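My account on our town forum has been suspended and I can't work out why

Veronica Surdu
Posted Sat 9 October

Hello all, I hope this is the right board. I've been a member of the Nanutstead community forum since it moved over to Tarkia, and I mostly post about bin days, lost cats and the odd recipe. On Tuesday I tried to log in and got a message saying my account was "restricted for 31 days for repeated breach of posting rules". There was no link to the post in question and no name of a moderator.

The only thing I can think of is a long thread about the Wirton bypass, where I did get a bit cross with somebody (I said he was talking through his hat, and I stand by it!). But there were people saying far worse, and they're still posting away quite happily.
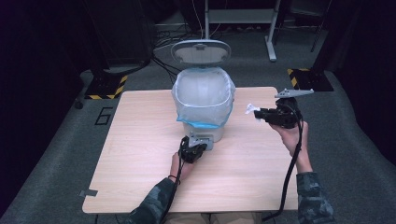
I've written to the support address twice and had the same automatic reply both times. Can I appeal, and will I lose my old posts and private messages while I wait? I've got years of messages in there from my late aunt and I would hate to see them go.

Mohit Mittal
Oh you poor thing, the same happened to me in August. Mine was over a joke about parking. I just waited and it came back by itself, messages and all, so try not to fret. They're much too strict these days if you ask me, and the old forum was friendlier.

Nisha Tomar
I used to moderate a gardening board on Tarkia, so I can help a little, though every board has its own habits and yours may differ.

A restriction isn't a deletion. Your posts stay up and your messages are kept, you simply can't get at them until it's lifted. "Repeated" usually means that several people reported you, and it may well be one post reported over and over. A heated thread will do that, I'm afraid, and the people who shout loudest are often the ones pressing the button.

Support won't look at it, as they pass everything back to the board. What you want is the appeal form, and it's rather hidden away:

1. Go to the login page and let it show you the restriction message again.

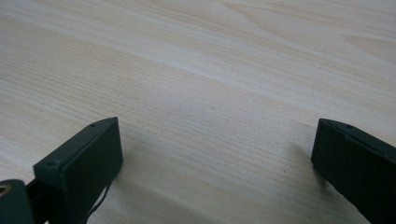
2. Click the small grey reference number underneath. It doesn't look like a link but it is one.

3. Ask for the post and the rule it broke, and keep it short and polite. The box only takes 60 words, so leave the other chap out of it.

4. Once you're back in, go to Settings, then Your Data, and save a copy of your messages. I'd do that whatever happens, with your aunt's letters in there.

We always tried to answer within a couple of days. Good luck, and do let us know how you get on.

Veronica Surdu
Thank you both so much. Found the grey number, I'd never have thought to click on it! Form sent this morning and I've said nothing about hats.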